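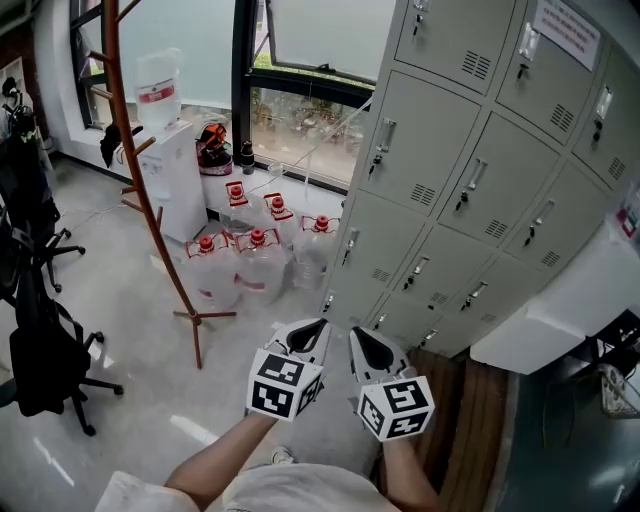

Suvus Project - Interim Report, January 31, 2023

Prepared by Priya Whitlock and Arsen Hnatiuk. Supervisor: Mervyn Inskip.

1. Purpose
The project records everyday handling tasks with two hand-held grippers, one in each hand. Each gripper is tracked by means of a cube printed with square markers.

2. Progress
The team has recorded 293 demonstrations. Two were withdrawn - in both, the left cube was lost from view for most of the task.

3. Further work
Training on the accepted recordings will begin in February. Harriet Sorensen will review the marker calibration beforehand.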